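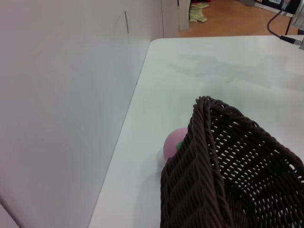
Kumberg Tabletop Set, student release

Maintained by Colton Friesen and Ravinder Lachance, McIntyre robotics club
Last change to this file: 2025-09-06

What is inside

The set has 2,561 short episodes recorded by club members between June and the end of the winter term. In each episode a member drives the arm by hand controller and tries to put one object into a basket, or take one out. Every episode has the wrist camera video, the joint positions and one line of text with the instruction, for example "put the pink ball in the basket".

Folders

train/ - most of the episodes
check/ - 80 episodes which we keep apart, please do not train on them
notes/ - comments from the drivers, spelling not corrected

How we recorded

Members worked in pairs, one driving and one writing the notes. A session was 40 episodes and then the pair changed. Objects were put back by hand between episodes, so the start positions are never exactly the same. We labelled an episode "fail" also when the object went in but the basket was pushed off the table.

Known problems

The wrist view loses the ball when it is behind the rim of the basket. Colton tried to remove these parts and we decided to keep them.
Version 2 of the Provovex controller script wrote the gripper value upside down. It is corrected in train/ but maybe not everywhere in notes/.
The colour changes a little between sessions - we forgot to lock the white balance at the beginning.

Use

Free for classes and clubs. If you use it in a report, please write the name Kumberg and the club. Loading code is in the Clilon folder, ask Ravinder if it does not start.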